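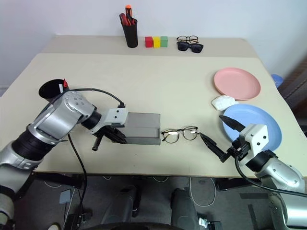 Eyeglasses and an open gray case on a work table, Besden workshop.

Search jobs, keyword or location Go

Eyewear Bench Assistant (part-time)
Enier, Besden workshop

Enier collects used eyeglasses and sunglasses, sorts them and sends them back out in cases. We have 2 openings at the Besden workshop, starting in November.

You will:
- check frames for loose screws and tighten them
- wipe lenses and put scratched pairs aside
- fold the temples, put each pair in a case and label it
- put tools back and clear your table at the end of the shift

Last year the workshop handled almost 1,000 pairs. Most of the work is done sitting down. It is close work, so you need steady hands and good near vision, with or without glasses of your own. Experience in an optical store is useful but not required. We train you on the small screwdrivers.

Shifts are four hours, mornings or afternoons. Please say which you prefer.

To apply, send a short letter and the name of one reference to Lino Sala, Enier, 547 Gwilliam Street, Besden. Applicants we want to meet will be asked in for a one-hour bench trial, which is paid.

Last updated: 20th August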